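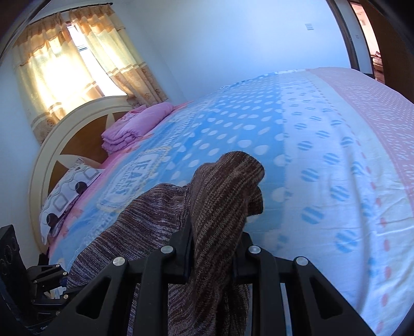
*Marled knit in brown, grey and cream.*

# Tulik Wool Wash, unscented, by Lencho

Item 1286. 525 ml bottle, $28. Ships from the Bunness warehouse.

We held off stocking a wool wash for years. Most of them are thin dish soap with a sheep on the label and a price to match. A mild shampoo from the drugstore will get a sweater clean, and if you already have one you like, keep using it and close this page.

Tulik is the one we ended up carrying after trying a shelf of others. It has no perfume, no dye and no added lanolin. Lencho calls it "restorative." We don't know what that is supposed to mean for a fiber that was cut off an animal some time ago, so we left the word off our listing.

## What it does

- Cleans wool, alpaca, mohair and most blends by hand in cool water
- Rinses out in one change of water if you measure it
- Leaves very little foam, so you can see what you're doing

## What it doesn't do

- Undo felting. If it went through the dryer, it's a smaller sweater now.
- Stop pilling. Pilling comes from short fibers and rubbing, and no soap changes the yarn.
- Kill moths or "repel" them. The old bottle claimed this. The new one doesn't, and we asked for the new one.
- Take out ink, rust or old cooking oil

## How much to use

The label says two capfuls per basin. We think that's a generous serving, and we notice who sells the refills. Mahtab Mahmoudi, who handles our returns, washes everything that comes back to us in half a capful and hasn't needed more except on collars.

Soak for ten minutes, squeeze, don't wring. Roll the piece in a towel and dry it flat. Marled and multicolor yarns deserve a test on an inside seam first, especially anything with a dark strand twisted next to a pale one. "Colorfast" on a care tag is a hope as often as a promise.

## Is the no-rinse version better?

Tirkura makes one and people ask us for it every March when the sweaters get put away. We tried it. Skipping the rinse leaves whatever was in the water in the garment, and our test pieces felt slightly tacky at the cuffs. You may not mind. We don't carry it.

## Details

| | |
|---|---|
| Size | 525 ml |
| Scent | None added (it smells faintly of soap) |
| Cap | Screw top, no pump |
| Wash type | Hand wash |
| Silk | Maker says yes, we haven't tested it |
| Refill pouch | Not available |

## Returns

Unopened bottles, any time within 28 days. Opened bottles, write to us and say what went wrong. We can't pay for a sweater that bled or shrank in the wash, whatever bottle was next to the sink, so do the seam test.

Limit 2 per order while stock is low.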